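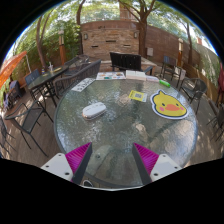
Alun Maddocks wrote:
> Do we need 4 grippers in the August order? Budget covers 3. And is Zatovis still quoting spares seperately?

3 then, I'll drop one. Spares are a separate line, yes, pads and screws mostly. Small stuff on glass tables is the job so I'd rather cut a tripod than pads.
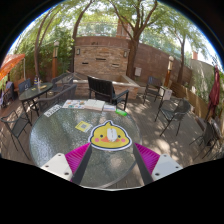 Freight to Godorstead not in the quote yet, chasing. Need your OK by 5 or teh price lapses.

Au

2 replies · 0 shares
Plernosico list · Contact · Back to top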